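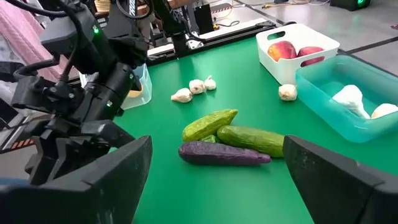 4. Evaluation of the Stornidus Kit

4.1 What the kit contains and how we received it

The Stornidus kit is sold by Flelitz as a complete tabletop manipulation station for small laboratories. The package includes arms with parallel grippers, the rail on which an arm can be mounted, a wrist camera with its bracket, the control boxes, and a license of the Cavalcanti recording software. The table, the bins and the objects are not part of the kit, and the buyer must prepare them by himself. We bought our kit at the normal price from the public catalog. Flelitz did not see this section before submission.

The kit was delivered to our laboratory in Travusville in May. The printed manual describes the mechanical assembly well, with clear drawings for almost every step. It is weaker on the cabling. There is only one page about how the cables should pass from the wrist to the base, and it does not say how much free length is necessary when the arm bends fully backward. In our first assembly the free length was too short, and the wrist joint stopped with an overload message each time the gripper went to the far side of the table. We then let the cables make a wide loop over the top of the arm. After this change the message did not come back, but the loop takes space and one has to think about it when planning the motion of a second arm.

4.2 Task and objects

We wanted a task which is simple to explain and still difficult for the gripper. We have chosen the sorting of groceries. The operator or the policy receives a target name, and the arm must grasp this item and put it into the correct container. The items have different size, stiffness and surface, and most of them do not have a flat side which the fingers could use.

A typical start condition is given in Figure 2, as recorded by the wrist camera. The eggplant, the cucumber and the bitter gourd lie against each other in the middle of the green table, with the garlic bulbs farther back. Two apples are already in the white basket, and the teal bin next to it holds white items. We call this arrangement "crowded", in contrast to the "spread" arrangement, where every item has free space on all sides.

The crowded arrangement is hard for two reasons. First, the finger plates of the kit are wide. When the fingers come down on the cucumber, one of them has to enter between the cucumber and its neighbor, and there is often no gap for it. Second, the cucumber and the bitter gourd have similar colors, and from a low camera position the border between them is not easy to find. The eggplant is easier in both respects, as its color is very different and it usually lies at the front of the group.

We used real vegetables and not plastic copies. This has a cost: they become soft with the time, and we replaced them regularly. But the skin of a bitter gourd, with its ridges and warts, gives a contact which we could not reproduce with any toy that we tried.

4.3 Recording procedure

All demonstrations were recorded by teleoperation with the Cavalcanti software. One episode starts when the arm leaves the rest position and ends when it has returned there. We recorded 800 episodes in total. After each episode the operator marked it as success or failure with a foot pedal - this pedal is an optional accessory, and we recommend to order it together with the kit, since the keyboard is not comfortable to reach during teleoperation.

An episode was counted as failure if the target item was dropped outside the container, if a different item was moved into a container, or if the control box went into safety stop. Pushing a neighbor item was allowed as long as it stayed on the table. By this definition, 145 episodes were failures. We kept them in the dataset with their label.

4.4 Observations on the hardware

The arm itself made a good impression on us. It keeps its position when the motors are on, and the green indicator lights on the arm are useful in daily work, because the operator can check the state of the joints without looking away from the table. The linkage of the gripper is open, so screws are easy to reach for maintenance. On the other side, small pieces of garlic skin can enter into the mechanism, and we clean it with a brush at the end of each day.

The wrist camera is placed such that both fingertips stay in view at the bottom of the image. This is a good choice for the last part of the grasp, when the operator must see the item between the fingers. During the approach it is less good. The arm itself can cover a large part of the left side of the view, and containers standing behind it are then only partially visible. Figure 2 illustrates this with the small translucent container, which is half hidden. Operators learned to move the wrist a little to the side before they decided on a grasp. A learned policy will not necessarily do the same, and we advise to add a fixed overhead camera, which the kit does not offer at present.

The translucent bins are a matter of the buyer and not of the kit, but we mention them for completeness. Their rims are difficult to see against a bright table, and several operators touched the rim with the item in the first days. The white basket caused fewer contacts of this kind.

4.5 Support and documentation

We contacted the support of Flelitz on two occasions. The question about the cable length was answered with a drawing that should be in the manual. The other question, on the time stamps of the wrist camera, was still open when we finished the recordings. As a workaround we aligned the camera stream with the joint data by a short tapping motion at the start of each session.

Figure 2. Wrist camera view of the crowded arrangement at the Stornidus station, with the gripper fingers at the lower edge.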